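Robot club, week three of term

We meet on Thursday evenings in the back room at Asitz, and this term's project is laundry. The task is to get a garment laid flat and folded into something you could put in a drawer. Menon, the club competition in March, has a folding round for the first time, so we put our names down for it.

I signed up thinking I would be writing code. So far I have mostly been turning T-shirts the right way out and crumpling them up again for the next go. Nazanin Najafi runs the sessions and keeps the log, which stands at 342 attempts since October. She counts an attempt even if someone stops it after a second, which I think is harsh.

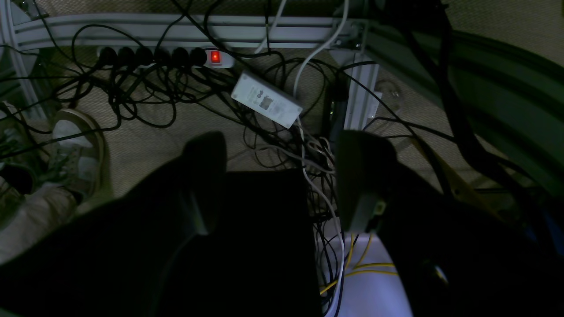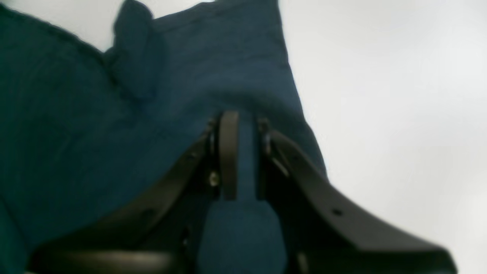
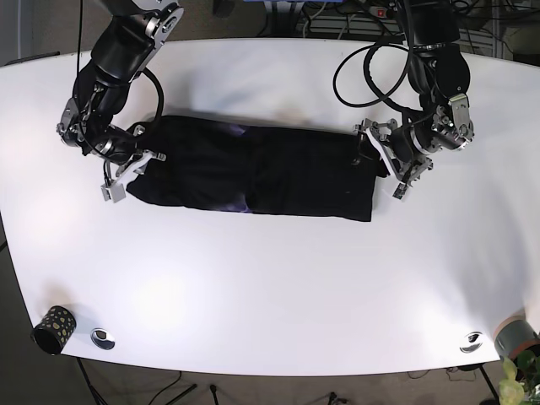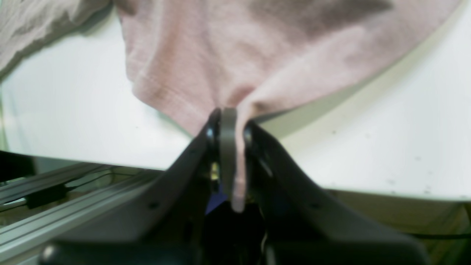
My own job is the fold checker, a small program that decides if a finished fold is good enough to score. I have been writing it at home in the evenings and I am on my second version. The first one, which I called Flokier for no good reason, worked from the outline of the garment and wanted clean corners all round. That was too strict. A black bundle like the one lying between the two arms, squarer at the right end and a bit bunched at the left, would have failed outright, and I would happily put that in my drawer. The new version scores each end separately and gives a mark out of three. Dark cloth is still a problem, as the creases hardly show against the rest and the program takes two layers for one.

Lorberg, the other club from our side of town, are entering as well and apparently only practise with towels. I can see why. The rules allow two minutes per item and three items per team, and nothing in them says you have to choose a shirt. We had a long talk about this and decided to stick with mixed clothes until half term, then look at the scores again.

Still to do before next week: finish the scoring page, find more pale shirts, and ask Nazanin if the very short attempts can come out of the log. If you have old jumpers you don't want, bring them along. We start at half past six.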